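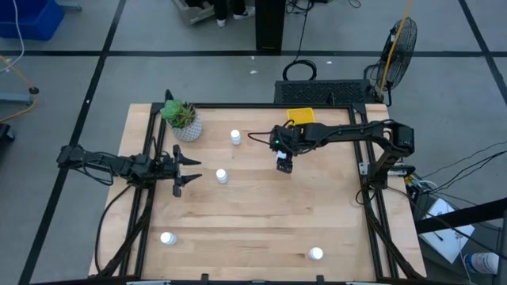

June - By Bistov Press Office

Bistov will bring its Kornik desk range to 498 independent home and garden stores this summer, the company said. The range is made for people who work, pot plants and pay bills at the same table and want small things kept within reach. A light-colored wooden top, a succulent in a round white pot and a few short white containers with rounded caps are the kind of setup the buying team had in mind when it chose the colors. Everything in the range is white, gray or pale wood, so pieces bought at different times will still match.

Kornik has 3 parts: a planter, a set of lidded containers and a low square tray. The planter comes in a smooth or textured finish and has a drain hole with a rubber plug. The containers are sold in fours and hold paper clips, seeds, pushpins or plant feed. Lids fit any container in the set. The tray has a raised rim and comes in gray or yellow.

Bistov tested early versions with 1,105 households over the winter. The most common request was for a wider base on the containers, which tipped over when a drawer was shut hard. The base was widened before production began. Households also asked for a smaller planter, and that size will follow later in the year.

The range is made at the Dagdag plant, where a second packing line opened this spring. The plant can now ship 4,000 boxed sets a week. Boxes are plain cardboard with paper filler - there is no plastic wrap on any item.

Stores can order through Gultance, which handles delivery for all Bistov home goods. Opening orders placed before the end of June ship free. Replacement lids and plugs will be sold separately, and stores can add them to any order.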